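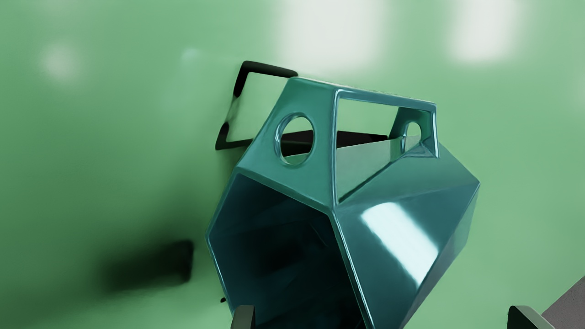
## Work package 3: simulated grasp examples, report for September

Handstead is building the example set for the Kovholm grasp learner. The target for this package is 700 accepted episodes on tilted and lying objects, each with a wrist view, a side view and the full record of joint positions. At the close of the period 311 had been accepted.

### Progress

The faceted mug was added to the object list this period. Its flat faces and angular handle give the learner edges that the round objects lack. Start poses are drawn at random, and the mug may lie on any face. Operators drive the arm by remote control and are asked to approach slowly over the last part of the move, with the fingers open.

A first batch of 200 episodes went to Besnard for checking before the remainder was recorded. The acceptance rules were then changed in two places:

- An episode in which the gripper pushes the object before closing is kept and labelled, where it was previously discarded.
- An episode with a gap in either camera stream is discarded in full.

### Rendering

The glossy surface setting remains in use. Highlights on the table and on the object move with the viewpoint, and the learner has to cope with this before any transfer to the physical cell at Stesstead. A matt version of the same table is ready but has not been used for recording.

The side view is stored at the same rate as the wrist view and shares its clock. It is used mainly for review, where the height of the fingers over the object is hard to judge from the wrist alone.
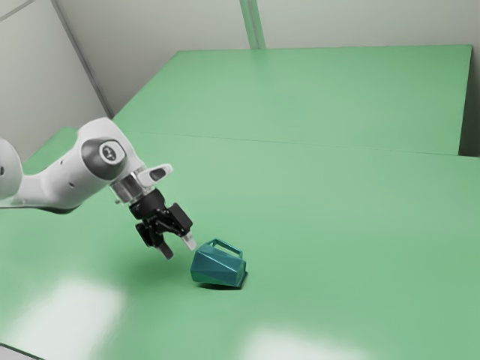

Besnard commented on the draft of this report that grasps by the handle are too few for a separate test split, and asked that the next batch be weighted towards them. We agree. The pose sampler will be changed before recording resumes, and the split will be fixed once the 700 are complete.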